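The week the gripper wouldn't let go

I promised a few of you I'd write up the gripper business from February, so I've made a large tea and here we go. Short version: nobody was hurt, a cable was to blame, and I now own a very good torch.

For anyone new, I spend my days teaching a robot arm to tidy up. Soft toys off the bed and into the laundry basket, over and over, which sounds like the easiest job in the world until you try getting two black fingers round something squashy. We're a small lot at Weltari (me, Lejla Radulović on the software, Fatos Kovačević on anything with a screw in it) and we'd been having a lovely run of it. Long afternoons of clean pick-ups. I'd started to get cocky.

Then one afternoon, just after three, the gripper closed on a toy, carried it over the basket and stayed shut. The arm did its little pause, as if it had let go, and went back for the next one with the first still in its fist. It pushed one toy into another, the fingers squeezed harder, and the motor started making a noise like a milk frother. I hit the stop button. It stopped moving, thank goodness, but it kept its grip! That's how it's meant to behave, so it won't drop things on people, but it does feel personal when you're stood there tugging at a plush carrot.

We got that one free with the manual release, restarted, and had 18 perfect goes in a row. Goe number nineteen, same thing again. You can imagine the language.

My first theory was the toys. They're fuzzy, and I was sure some fluff had worked its way into the finger joints. So Fatos took the fingers off and cleaned them, and found a bit of lint that wouldn't have stopped a wristwatch. Lejla's theory was her own code, which is very noble of her, and she spent an evening reading through 870 lines of log. What she found was much more interesting. Every time it stuck, the open command had gone out perfectly well and the gripper had never answered.

So we put it back to work with the log running on the screen beside us, on the toys that had given us the most bother, and waited for it to misbehave.
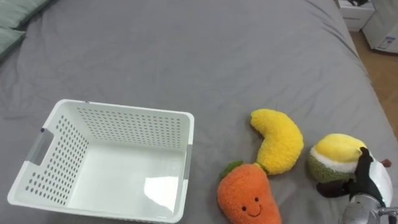
Can a gripper lose its signal and still hold on to something?
It can, at least on ours. The fingers stay where they were last told to be for as long as they have power, so a lost message looks exactly like a firm grip.

It took us the rest of that day to catch it. The fault only came when the wrist was turned a long way over, which it does for round toys near the side of the bed and hardly ever for anything in the middle. Fatos wiggled the data cable by hand with the arm parked and the messages dropped out, came back, dropped out again. One of the wires had cracked inside its sleeve, right where it bends. From the outside it looked brand new, hence the torch.

The replacement came from Atanasov and took 7 days, which I spent labelling recordings and being poor company. We've given the new one a longer loop so it isn't pulled tight at full twist. Lejla has also changed the software: if the gripper doesn't answer within two seconds, the arm stops where it is and beeps. The beep is horrible. Mei-kuen Tang from upstairs has already been down about the beep.

The bit that bothers me most is that the arm carried on as if all was well. A squashed toy is no great loss, but I'd been reaching in to straighten things between goes, quite happily, trusting that little pause. I don't do that any more. Stop button first, then hands.

We've had no stuck grips since the new cable went in, though I still hold my breath whenever the wrist goes right over. Next time I'll write about the pillows, which the camera keeps deciding are toys. Lejla says she has a fix, and I've bought her biscuits in advance.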